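Cutting board care: common questions
By the Liltgate Kitchen Shop
Last updated: May

Can I put my board in the dishwasher?
No. Wash it by hand with warm water and a little dish soap, then stand it on edge to dry.

How often should I oil it?
Once a month is fine for most kitchens - more often if the wood looks dull.

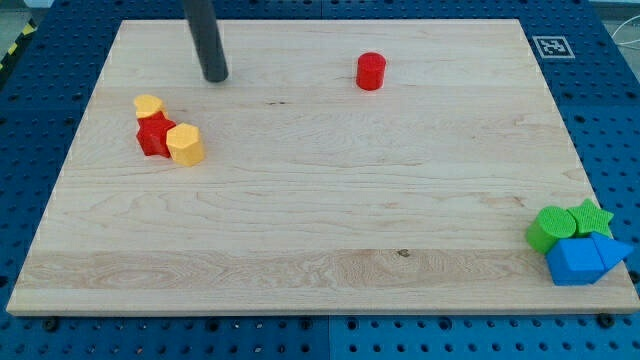
Maple board with a small dark knot.

Are knots a defect?
Small, tight knots are fine. Send a board back if a knot is loose or has a gap around it.

What is your return period?
You have 90 days, used or unused.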